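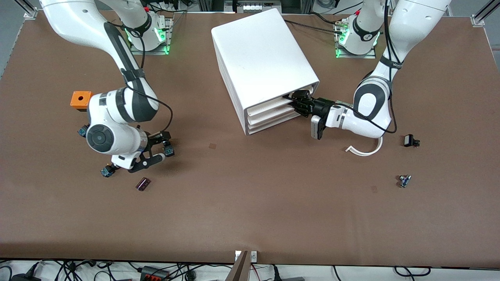
The Small Cabinet and the Shared Table

The plastic drawer cabinet has seldom been given much attention in writing on the organized workplace. It is bought late, usually after the shelves are full, and it is expected to take whatever the shelves will not. At the Jang building, where Dustutby provides workroom furnishings and advice to tenants, it has become the subject of a modest program of its own.

The program began in March with a survey of 183 work surfaces. Staff recorded what had been left out at the end of the day and where each item belonged. In 40 cases the item had no assigned place. Tape, spare keys, batteries and short lengths of cord were the most frequent entries.

Gyu-bin Son, who directs the program, attributes the result to distance. "People will put a thing away if they can do so from where they are standing," Son said. "Once they have to cross the room, it stays on the table until morning."

The guidance that followed recommends a cabinet placed toward the middle of a large table, within reach of both ends. A white cabinet on a brown tabletop is easy to find at a glance, and plastic may be wiped clean with a damp cloth. The cabinet should be large enough to stay put when a drawer is opened. Tenants are asked to leave clear space in front of it for the full travel of the drawers.

Contents are assigned by use. Items handled daily go in the upper drawers, and heavier items go at the bottom, where they help to steady the unit. Each drawer holds one class of object. Dividers are permitted, though Dustutby advises a trial period of 4 weeks before any are purchased.

Labels were the subject of longer discussion. Tenants at the Forkeck annex preferred printed words, while those at Netatus asked for none at all – their drawers are opened so often that the contents are known by habit. Both arrangements have been allowed to stand.

A total of 34 rooms now follow the guidance. Requests for a second cabinet are reviewed after the first has been emptied, sorted and refilled.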